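Caring for Stone and Stone-Look Benchtops

Householder Information, Kong Residential Services
Last reviewed January 30, 2024

Marble, and the many surfaces patterned to resemble it, are now found in kitchens, laundries and bathrooms of every size. Much of the damage reported to our maintenance office comes from cleaning products used on the wrong surface. Residents are asked to establish what their benchtop is made of before applying anything stronger than warm water and dishwashing liquid.

Identifying the surface

Natural marble is cool to the touch and its veining normally continues through the full thickness of the slab. Look at the underside near the sink cut-out, or at any unpolished edge. A printed surface will show a plain core beneath the pattern. Engineered stone falls between the two and is generally uniform in grain. Where the material cannot be established, treat it as natural marble, the most easily marked of the three.

Daily cleaning

Wipe down with a soft cloth, warm water and a few drops of neutral detergent. Rinse with clean water and dry with a second cloth. Detergent left to dry on a polished surface leaves a dull film, which is often mistaken for wear. Vinegar, lemon juice and bathroom descalers must be kept off marble at all times. They etch the polish, and an etched mark cannot be washed out. Cream cleansers and the green side of a scouring sponge will scratch both real and printed surfaces.

Stains

Blot spills. Wiping spreads them. For oil-based stains on natural marble, mix bicarbonate of soda with enough water to make a thick paste, spread it over the mark, cover with cling film and leave overnight. Lift the dried paste with a plastic scraper, rinse and dry. A second application may be needed for older stains. Tea, coffee and red wine on a pale printed surface will usually respond to bicarbonate of soda on a damp cloth, applied with light pressure for 30 seconds and rinsed.

Edges, joins and metal trim

Dirt collects wherever one material meets another – along trims, in grooves and behind taps. Metal knives and screwdrivers should not be used to clear these places. A flat plastic strip with a narrow end will reach into most gaps, and wrapped in a single layer of damp cotton cloth it will also pick up grease. Work along the groove in one direction and change the cloth as it becomes soiled.

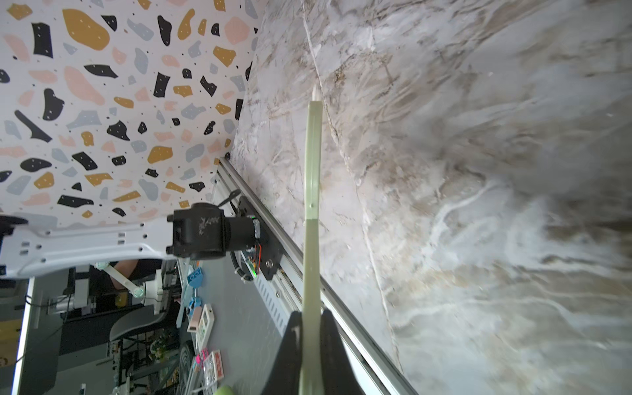
Kelly Fagundes wrote to us that a wooden skewer had served her well until the point snapped off inside the join beside her cooktop, and that getting it out took longer than the cleaning. She now softens the grime first with a hot, well-wrung cloth laid over the join for 2 minutes. We support this method for metal trims, provided the sealant is sound and the cloth is not dripping.

Aluminium trim should be washed with the same neutral detergent used on the benchtop. Oven cleaner, bleach and washing soda will discolour it. Dry the trim fully, including the groove, as standing water leaves a white deposit that is difficult to remove from a brushed finish.

Heat and weight

Place hot pans on a trivet. Natural marble may withstand a brief contact, but the sealer on it may not, and printed surfaces can blister. Residents should not stand or kneel on benchtops to reach high cupboards, particularly near a sink or cooktop opening where the surface is weakest.

Resealing

To test whether natural marble needs resealing, place a teaspoon of water on it and wait 30 minutes. If the stone has darkened beneath the water, the sealer has worn. Clean the surface, allow it to dry overnight and apply a sealer labelled for natural stone, following the directions on the container. Printed surfaces do not require sealing – a sealer applied to them will remain sticky.

Chips, lifting edges and failed silicone should be reported to the maintenance office before any repair is attempted.

Comments (3)

Edgars Vaher
I did the paste overnight on an olive oil mark and it was fainter but still there. Second go shifted it. Worth saying that the paste goes rock hard if you forget the cling film.

Chenxi Cheng
Does the water test work on honed marble as well? Ours isn't polished and it seems to go dark if you so much as look at it.

Jianguo Feng
Chenxi, it does, same test. Ours is honed too and we have to reseal it every January. Use a cloth for putting the sealer on, the brush left streaks.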